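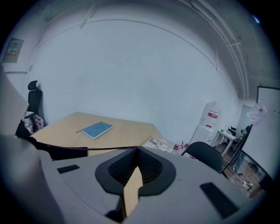 Clearing a Shared Desk at the End of the Day

Staff at Clullance are asked to leave each desk ready for the next user by 5 p.m. Notebooks should be closed, with the ribbon bookmark laid inside the cover; on the desk shown, the ribbon still trails across the tabletop. Printed papers and magazines go in one stack at the far end. Garments left over a chair are to be taken home or hung up.

Cables are moved to the back edge last. Questions may be sent to Kheri Odera.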